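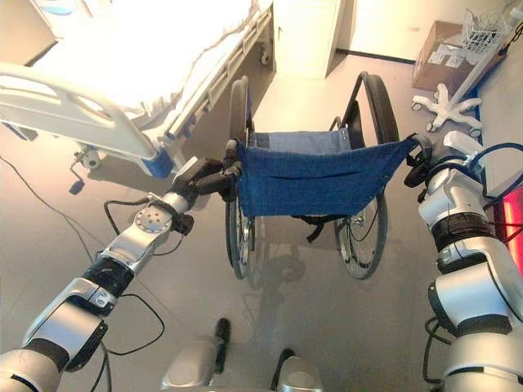

Folding wheelchair from behind, held by both push handles.

Subject: Re: Gostness loop - can it be done with a chair?
From: Gaurav Vashisht
To: the walks list

Berenice Becerra wrote:
> Has anyone done the Gostness loop with a wheelchair lately? My aunt is
> staying with us in September and she used to walk it every summer when
> she was younger. She would love to see the reed beds again. The county
> leaflet says "mostly level" and I no longer trust that phrase after the
> business with the canal steps. She has an ordinary folding chair with
> small front wheels, nothing fancy, and she will have me or my son
> pushing. Mainly I want to know about the gates and the boardwalk, and
> whether there is anywhere decent for tea.

Berenice, yes, yes, do it! I went round with my father in the spring and again a few weeks ago, and it's my favourite outing on this whole side of the river. I've been meaning to write it up for the list anyway, so forgive the length.

First thing, go anticlockwise. The leaflet sends you clockwise from the car park and that puts the one proper slope right at the end, when the pusher is tired and everybody wants cake. Anticlockwise you get it coming down, early on. I turn the chair round there and walk down backwards, slowly, with Dad facing up the hill, and he says it feels a good deal safer than seeing the bottom rush up at him. It also gives him a view of the old brickworks chimney that he'd otherwise have his back to.

Gates: there are 3 on the loop. The first two are the wide kind with a long handle and a chair goes through without any fuss. The third, by the pumping station, is an old kissing gate, but there is a field gate beside it which you can unlatch. The latch is stiff. Lift and pull towards you, then shove. Please shut it after you, there were bullocks in there last time (very handsome ones). 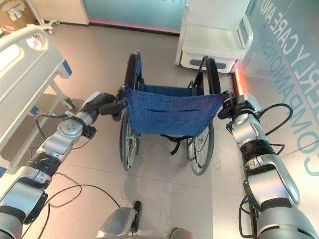 Hands-on end of the chair: the push handles, on a tiled floor.

The boardwalk is the best part. It is nearly 130 metres long and goes straight out through the reeds, and someone has finally put wire mesh down on the shady half, so no more skating about. Small front wheels are fine on it. The boards run crossways, so there's a bit of a rattle, and I'd bring a cushion for your aunt. Halfway along there's a passing place with a low gap in the rail, so that a person sitting down can see the water without having to peer between the bars. We sat there for ages. Reed warblers going like sewing machines, and a marsh harrier came over so low that Dad shouted at it.

After the boardwalk comes the stretch I'd warn you about. From the end of the reeds to the Plultness turning the path is loose gravel, and small wheels dig in. We tipped the chair back a little on to the big wheels and got along all right, but it is hard work for one person and you'll be glad of your son. If it's been raining all week I'd turn round at the end of the boardwalk and go back the way you came. You miss the heronry, but the herons are mostly noise by September anyway.
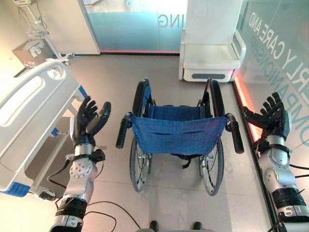
Folding wheelchair, empty, facing away.

Tea! Astar, the café by the lock, has had the step taken out and there's now a ramp up to the side door. The loo is through the back and is big enough to turn in. They do a plum slice that I think about more often than I should. They shut at 4, or did when we were last there, and they stop serving hot food well before that, so an early start helps. We left the car park at half past ten and were sitting down with soup by one, with long stops for warblers.

Teodoro Varela told me that you can also get into the reserve from the Bermúdez side, where the lane comes down past the allotments, and that it's flat all the way to the first hide.

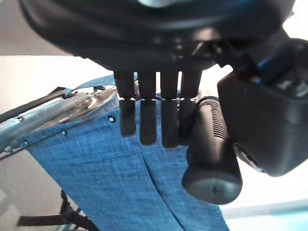 I haven't tried that one yet, so if anybody has, please shout. What I'd like to know is whether the hide has a low window at all, and whether you can still park on the verge by the allotments or if they've put the posts in. If it does all work, you'd have a lovely short version for days when the full loop is too much, and you could drive round to the café afterwards.

A few odds and ends. Pump up the tyres the night before if your aunt's chair has the air-filled sort. Take a blanket even if it's warm in town, the wind comes straight across the water. The bus (number 9 from the station) does have a ramp and a space for a chair, but only one space, and we were once left waiting for the next. The phone signal disappears at the pumping station and comes back at the lock.

Do tell us how she gets on. And if she remembers where the old ferry landing was, I'd be thrilled to hear it, because Dad and Abundio Ventura have been arguing over it since the spring and have each drawn me a map.

Gaurav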